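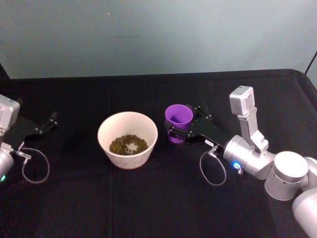

Drustell packs dry goods for small grocers and restaurant kitchens from a two-story building behind the Nolmont rail yard. In March the company opened the portioning floor to visitors for a morning. I went with a group from the regional packaging association, mostly line supervisors and two maintenance people. These notes cover the part of the tour that dealt with the new cells.

Sabina Munasinghe, the operations manager, met us at 8:30 and took us through receiving first. Bulk sacks come in on the ground floor, are sieved and metal-checked, and go up by bucket elevator. None of this has changed in years. The elevator is loud and we got most of the explanation on the stairs.

Upstairs, the high-volume products run on conventional auger fillers. The arms are used for the short runs: sample packs, mixed boxes, and tasting portions where the container changes several times in a shift. Drustell used to do all of these by hand. An auger filler has to be stripped and cleaned between products, and on an order of 555 portions the cleaning could take longer than the filling.

Each cell has two arms working over one table. The tabletop is covered in black cloth, which surprised several of us in a food plant. Kayode Oyelaran, who programs the cells, said the cells upstairs are for teaching and trials, with bowls and cups on the cloth, and that the production cells behind the glass have washable tops. He prefers a dark matte surface for trials as it gives the cameras less glare to deal with. There is a camera above each gripper.

The trial job is a plain one. One gripper holds a plastic cup upright beside a wide bowl of small greenish-brown pellets, and the cup is used to move product in and out of the bowl. The fingers are narrow and flat, and thin-walled cups were a problem early on. Too much closing force bent the rim and the portion weight drifted. Oyelaran now sets the force separately for every container and keeps the values in a shared sheet that the operators can edit.

I asked about the cables. The loops hanging under the grippers looked to me like something that would catch on a tall container. He agreed, and said a clip is on order from Gumede, the integrator. On the production cells the cable is run along the arm in a sleeve.

The staffing question took up most of the coffee break. Portioning had 50 people across all shifts before the cells went in, and the number is the same now, according to Munasinghe. What they do in a shift is different. Hand scooping has gone from a full-shift job to a two-hour rotation, kept for sticky products such as dried fruit. The rest of the time is spent on setup, check weighing and clearing faults.

Binta Jibrin scooped for six years and now looks after 2 cells. She showed us her setup routine, which is short: load the container file, place the bowl, run one slow cycle, weigh the result. Her wrists are better, she said. She misses working across from someone – the cells are spaced out, and a conversation means walking over. She also finds the waiting harder than the scooping, particularly on night shift. Management has tried adding label checks to fill the gaps, with mixed reactions.

Pay was raised one grade for anyone who completes the setup training. Agata Sanna, the shop steward, pointed out that the training is offered only on days, so night staff have been slower to get the increase. Munasinghe confirmed this and said an evening session is planned.

Stops are logged in Jirkulano, the maintenance system the plant already had. The entry form was written for conveyors and has no category for a dropped cup, so operators file these under "other" and type a note. Ilir Spahić from maintenance reads the notes every morning. He would like a proper fault code before the next cells arrive.

We finished at the check-weighing station shortly before noon. Visitors need closed shoes and a hairnet, and the yard entrance is the one to use, as the front gate is for trucks only.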